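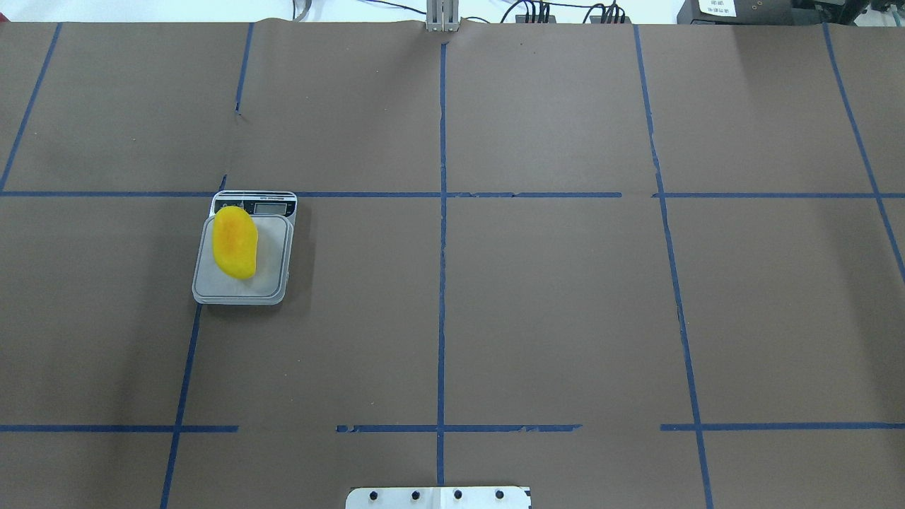 1 min read

I'm after a Saturday-job sort of person for my little print and craft studio in Durkstead, though the hours are spread over the week — 12 in total, three mornings and the odd late finish when we've a class on.

You'd be mixing inks, setting up tables (brown paper down, blue tape on, you'll get quick at it), making tea and chatting to people who swear they can't draw. I can teach you the printing! What I can't teach is being nice to a nervous beginner at 9 in the morning.

We're two doors up from Totier, over the old Pisley shop. Starts in May. Send me a few lines about yourself, no CV needed, and put "studio job" at the top — Muthu Varma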